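Stimeck moves returns sorters to hand-held grippers

June 7, 2024

Stimeck has shifted part of its returns sorting staff to a new job: picking up small household goods with hand-held grippers so that a robot arm can later learn the same movements. The change affects 17 people at the company's Surno site, all of whom used to check and repack returned items by hand.

Carla Smadi, who runs the shift, said the work is slower than sorting and harder on the attention. Each person is asked for 400 recorded pickups a day. Clear and frosted plastic gets extra time on the list, as it is difficult for the arm's software to find the edges. So do goods set down on soft, patterned cloth.

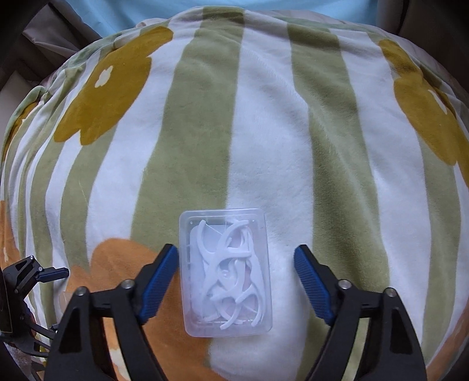
What changes for staff

Pay stays at the sorting rate through August, when the company will review it. Shifts are shorter by an hour, and sorters now switch tasks after every 78 pickups. Yasir Tarar, a sorter at Surno for four years, asked for the switch after his wrist began to ache in the second week.

"On the old line I could talk to the person next to me," Tarar said. "Now I'm watching two fingertips all day. I don't mind it, but it's a different job and I think it should have a different name."

Thin, round pieces are gripped at the sides and held clear of the cloth before being put down again. Smadi said new people tend to squeeze too hard at first.

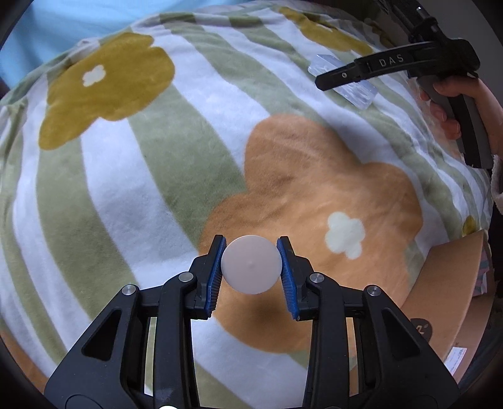
A white disc held between the blue pads of a gripper at Surno.

The first arm, called Zein, is due on the returns line in August. Stimeck said no sorting jobs will be cut this year. It has not said what happens after that, and Tarar said staff have asked for an answer in writing.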